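Home Equipment Vehicles Radios Forms Contact

Sernus 3406 Trunk Vault

Last updated Mar 25, 2025

Locking drawer unit for the back of a marked patrol SUV. Replaces the old Kerner box in all new builds. If your car still has the Kerner, keep using it, swap comes when the vehicle is due for service. Don't call asking to be moved up the list.

Basics:

Width 49 inches, fits between the wheel wells with the factory trim left on.
Weight empty 51 pounds.
Top deck holds 200 pounds, spread out. Not in one spot.
Two drawers, one deep, one shallow. Deep one is the long gun drawer. Shallow one is for everything else.
Steel body, black powder coat, carpet on the deck.
Keypad plus key override.

Won't fit the sedans. Won't fit the K-9 truck either, the kennel is in the way. Sedans stay with the soft organizer till they're retired.
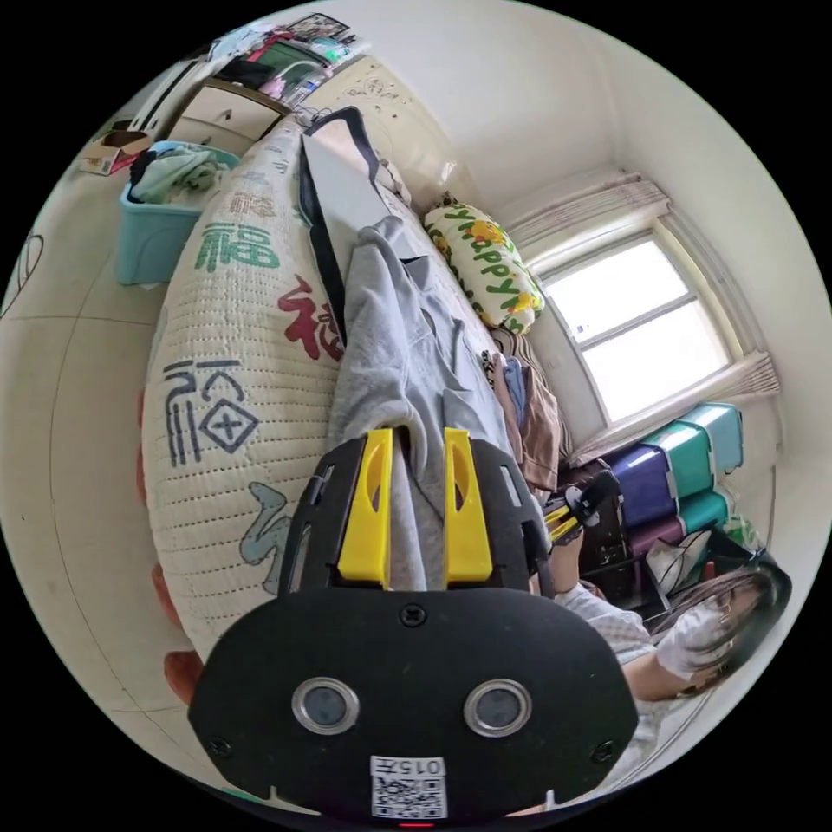 Drawer slides lock open and lock closed. Push the red tab to release, then slide. If it won't go, look for a strap caught in the left runner, it's nearly always a strap. Do not kick it. One drawer face already bent from that and the replacement took forever to come.

Keypad code is per car. Supervisors have the codes for their own shift's cars. Code gets changed whenever a car changes squads and any time a key goes missing. Three wrong tries and it locks you out for five minutes, so slow down. Override key is on the ring with the spare ignition key in the sergeant's office. Sign for it. Sign it back in.

Battery for the keypad is four AA, behind the small panel on the right side. Low battery = one long beep when you open. Change them that shift, don't leave it for the next guy. Batteries in the supply closet, top shelf. Putting new ones in does not wipe the code.

What goes in it

Deep drawer: patrol rifle in the cradle, muzzle toward the driver side, chamber empty, magazine in the clip next to it. Less-lethal shotgun if the car has one. Nothing loose in there with them.

Shallow drawer: evidence bags and tags, gloves, camera, measuring tape, crime scene tape, citation books, spare cuffs.

On deck: medical bag, flares in thier tube, blanket, traffic vest, cones. Medical bag always on the outside where you can grab it without opening anything.

Personal gear goes in your own bag and comes out at end of watch. Bags left in the car over a weekend end up in the property room and you can go explain it to them.

Evidence is NOT stored in the vault overnight. Goes to the property room before you go off duty, no exceptions for late arrests. The vault is for carrying it there and thats all.

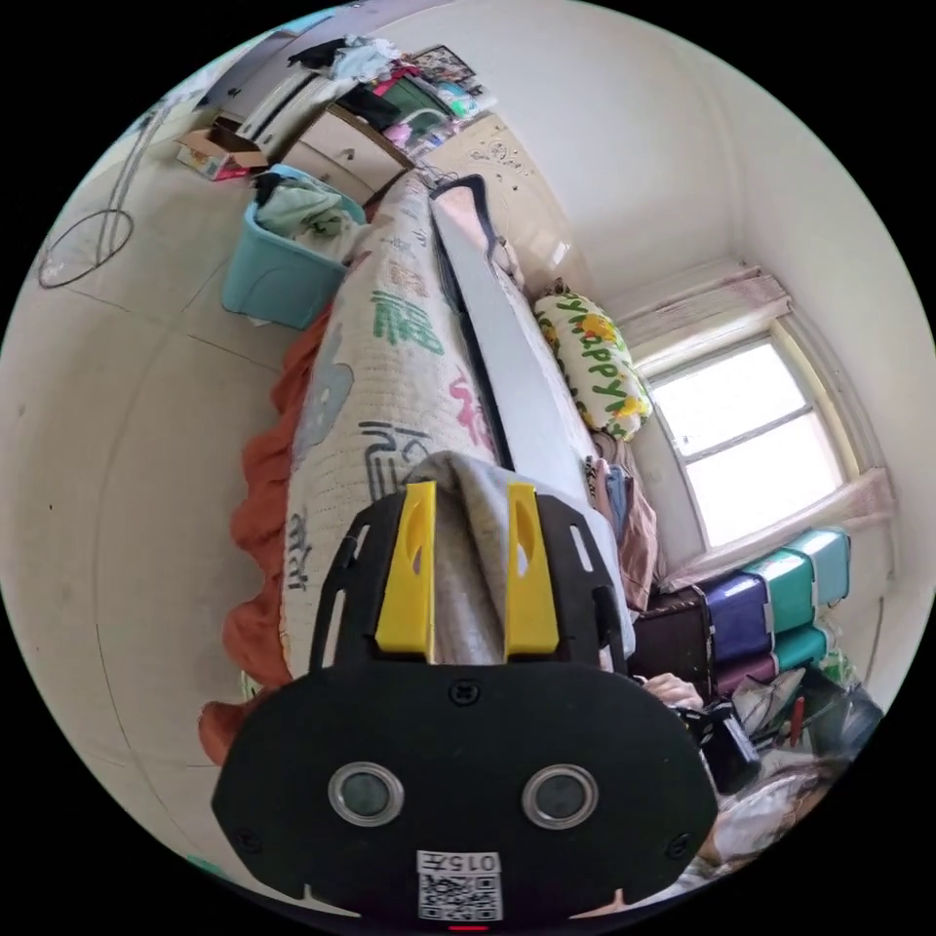 Kesaslow Police Department | Fleet and Equipment Unit

Start of shift check

Open both drawers all the way. Close both. Pull on the handles after to be sure they caught. Check the rifle against the number on the car sheet. Check the seal on the medical bag, if it's broken restock it or get another bag. Initial the sheet. Takes two minutes.

Anything wrong, write it on the sheet and tell your supervisor before you pull out. Drawer that won't lock means long guns come out and go to the armory, and the car can still run patrol without them. Supervisor's call.

Cleaning

Damp rag and mild soap on the steel. Vacuum the deck carpet. No bleach, it takes the coating off. Blood or anything like it, tag the car out and Fleet will handle it. Nothing sprayed into the keypad. No oil on the slides! They come with dry lube and oil just pulls in grit, then they stick worse.

Install

MacLeish does the install for us, at their shop. One day per car. Officers do not install, move or unbolt a vault, not even to get at the spare tire. Spare is reached by lifting the deck, two latches at the back edge, prop rod on the left. Take the medical bag and the cones off first.

After a rear end hit of any kind the mounts need to be looked at before the car goes back out, even if the bumper looks ok. Send the car to Fleet with the crash report number.

Warranty is through Sernus, parts only. Claims go through this office, don't contact them yourself. Slides and keypads are covered. Carpet isn't. Dents aren't.

Next batch goes in starting October, the night cars first and then days. Car list is posted by the key board. Empty your old Kerner box completely the shift before, MacLeish won't sort through it for you.

Lost override key: report right away, any hour, to the watch commander. Then the lost property form, it's under Forms.

Questions on fit or parts, leave a note in the Fleet box or stop by the garage before 3.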